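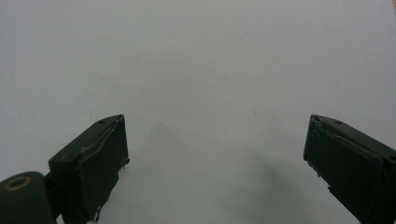
Barkora began collecting demonstrations by remote control. An operator sat at a desk with a pair of leader arms, and a pair of follower arms across the room copied the joint angles. The engineer who ran that set-up now runs its replacement, a programme called Minano, in which the operator holds the gripper directly and no robot is present during recording.

"Remote control gives you clean labels," the engineer said. "The commands are already in the robot's own coordinates, so there's nothing to convert. What you pay for that is speed. A person who can fold a tea towel in seven seconds takes most of a minute to do it through the leader arms, and the hesitation ends up in the data."

The interview took place on a Thursday, between recording blocks. Each block covers a single task, performed repeatedly with small changes to the starting position of the object. The current task is placing a lid on a storage tub. The programme has 2,478 accepted demonstrations of it, against a target of 2,000 that was set before anyone had looked at how the lids behave when they land crooked.

Asked why collection continued past the target, the engineer pointed to the distribution of starts. "We had plenty of episodes where the lid begins flat and within easy reach. We had very few where it begins leaning on something. A policy trained on the first lot will approach a leaning lid as if it were flat, close on air and then carry nothing over to the tub with great confidence."

The hand-held tool carries a camera that looks out past its two fingers. The fingertips stay in view throughout an episode, and the engineer regards that as a requirement of the method. The same fingers, at the same spacing and the same distance from the lens, are fitted to the arm that later runs the policy. If the two views match, the model has less to reconcile.

"You want the network to see the same pair of fingers in training and in deployment," the engineer said. "Same colour, same shape, same angle. People ask whether a scuff on the pad matters. For the image, very little. For the grip it can matter quite a lot, so we go by how the pad holds and leave its looks out of it."

Position is recovered after the fact. Software from Nogueira takes the video and the inertial readings from the tool and estimates where the camera was at each step. The method depends on visual features, and the engineer named plain surfaces as the most common cause of rejected episodes.

"A blank pale bench is the worst thing you can point it at. There are no corners and no texture, so the tracker has only the fingers to look at, and the fingers move with the camera. It'll tell you the tool is sitting still when you've just carried it halfway down the bench." Operators are now taught to begin each episode with a slow sweep that takes in the wider room, and to avoid holding the camera close and square to a bare surface for longer than the task needs. The tool's own shadow is a lesser problem of the same kind, as it shifts with the hand and can be picked up as a feature.

Gripper width is measured separately. Every session opens with a calibration in which the operator opens the fingers fully, closes them fully and repeats the cycle four times. Sessions without it are discarded. The engineer was unapologetic on this point: a width signal with an unknown zero is "just a wiggly line".

Training new operators takes a morning. The common fault is moving in ways the arm can't follow. A human wrist will roll well past the limits of the robot's last joint, and an operator in a hurry will flick the tool faster than the arm can accelerate. Joltden, which supplies the arms, provides a checker that replays each recorded path against the joint limits and flags the segments that fail. Early on it flagged a good share of everything recorded. Operators now receive their results at lunch and adjust in the afternoon.

Remote control has been kept for one purpose – correction. When a trained policy stalls on the real arm, an operator takes over through the leader arms, finishes the task and hands control back. Those corrections are stored with a separate tag and given more weight in the next training run.

"The hand-held data teaches it the task," the engineer said. "The takeovers teach it how to get out of its own mistakes, and you can't record those by hand, as a person holding the tool doesn't make the robot's mistakes. They make different ones."

The next task on the schedule is removing the lid. The engineer expects it to be harder, mainly on account of the force needed at the rim – the present tool doesn't measure force at all. A version that does is on the bench, waiting on a cable.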